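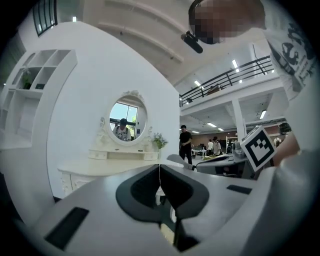

4. Chapter Endings and the Pull of the Next Page

Children's adventure novels get talked about mostly for their plots, and I understand why: the plots are a joy. Still, the part of the corpus that surprised me most was something smaller, the last few lines of each chapter. I read all 40 novels in the Wovmont collection twice, the second time looking only at endings, and I would happily do it again.

The collection holds 755 chapters. For each one I marked whether the closing lines left a danger open, left a question open, or let the characters (and the reader) rest. Chapters that did two of these at once were marked by whatever came in the very last sentence. I call the third kind "quiet endings," following the term used in the Brulton reading lists.

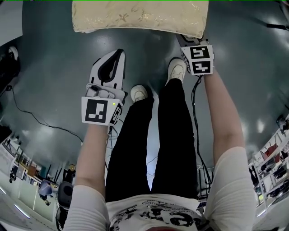 Rawan Yammine
Lecturer in Children's Literature

Quiet endings are rare. There are 113 of them in the whole collection, and they bunch up in wonderful ways. Almost every novel has one just before its longest chase. The characters share a sandwich, or somebody finally admits to being scared, and the chapter stops right there with no threat in sight. On a first reading I hardly noticed these pages. On the second they were the ones I kept copying out!

Figure 3 sets out the pattern I found in the typical novel of the collection.

Opening (danger) > departure of adults (question) > first escape (danger) > shared rest (quiet) > long chase (danger) > return home (quiet)

Figure 3. Usual order of story stages, with the most common chapter ending for each stage in parentheses.

The second stage deserves a closer look. In 29 of the novels the parents, guards or teachers are out of the way before the first escape, and the writers clearly enjoy getting rid of them. A bridge washes out. A phone line goes dead. In the Rustska paperbacks, a faster and funnier group of stories, the adults are often just busy arguing in the next room while the children climb out the window.

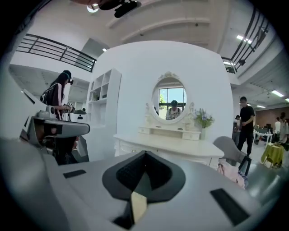
What matters for the endings is that the reader learns about the missing adults at the same moment the children do. The chapter closes on a question, usually a spoken one ("Where is everyone?"), and the next chapter opens without answering it. Šimek, the island series, stretches this over several chapters, and the tension holds beautifully.

I did not find that older books use fewer open endings than newer ones, though I had expected to. The earliest novels leave their heroes hanging from cliffs as cheerfully as the latest. Chapter length is a different matter, and I take it up in Section 5.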